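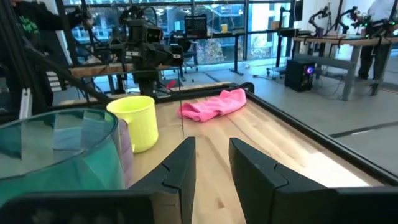

Drying your golf glove and grips after a wet round

Do not leave the glove closed in the bag pocket. Pull the fingers straight, press it flat inside a towel and let it dry in the shade – the heater makes the leather hard like cardboard.

For grips, put a little dish soap in 300 ml of warm water. Wipe with a soft cloth, then rinse the cloth and wipe again. Stand the clubs with the grips up for 30 minutes before you put the head covers back.

My old Troteo grips became sticky again in November, so I repeat this every month.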